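The Drawer

Asabe Lawal had promised the owners of Prenton an answer by September: could the machine clear a desk or not. They called it Yusuf, after the first man who ever swept the place, and it had cost them more than she made in a year.

1. Evening

She wrote the task on the board. Bowl, wrapped food, snack bag, all into the drawer, drawer shut. Tiburcio Palacios read it twice.

"My daughter does that at home," he said. "She's eight."

"Does she do it when you ask?"

"No."

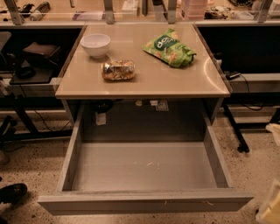 2. Night

Asabe sat down with the log from Noleck, 3,488 lines of it, and read the part on drawers. It said a drawer should be opened before anything was lifted. It said very little about foil.

"Foil changes shape when you squeeze it," Tiburcio said. "A bowl doesn't."

"They know that."

"Do they?"

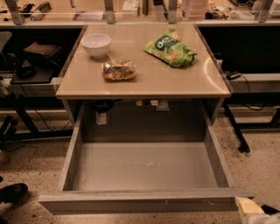 She typed the next command and kept her hand near the stop button. Tiburcio had bet her lunch that he could do the whole job before Yusuf touched the bowl.

"You want to go now?" she asked.

"Let it try first," he said, and pulled up a chair.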